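Simulated arm drops items at the shelf edge, student project

bjarke_egilsson
Posted in: Robotics, student projects
Views: 150

Our course project is a pick and place task in a simulated kitchen. The arm has to lift small items from the counter and release them into a bowl on the shelf above. The controller is the Grestano package supplied with the module, with the default gains. Grasping works. On the way up the wrist slows near the shelf, the planner reports a joint limit, and the gripper opens early. Out of 41 runs, 6 finished. Timestep is 5 ms. I have tried lowering the speed and it made no difference. The assessment is in October and the base position may be changed, but the furniture may not.

Bjarke Egilsson

Purkholm
Increase the friction on the fingers. Fixed it for me last year.

Boyer
Friction will not help if the gripper is being told to open. Look at the log first. In the Grestano package a planner fault sends the hand to its default state, and the default state is open. Change that to "hold" in the hand settings so a fault no longer costs you the item.

Then deal with the joint limit. Your start pose probably has the elbow bent the wrong way for the shelf. Plan backwards: solve for the release pose over the bowl, keep the solution with the most room left on each joint, and use the same elbow configuration for the grasp. Add a waypoint in front of the shelf so that the hand does not try to rise through it. If no solution has room to spare, move the base back in small steps and repeat.

My own set-up, same type of task, with the hand up by the bowl:
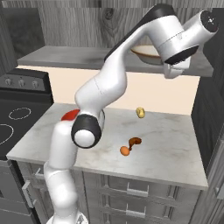 Does the timestep need to be shorter than 5 ms for this?
Leave it alone for now, as a joint limit fault comes from the pose and a shorter step will only make each run slower.

Soro
Agree with Boyer on the hold setting. Also check that the shelf has a collision shape in the planner as well as in the simulator. They are loaded from separate files in our version of the coursework and the planner's copy was missing the shelf.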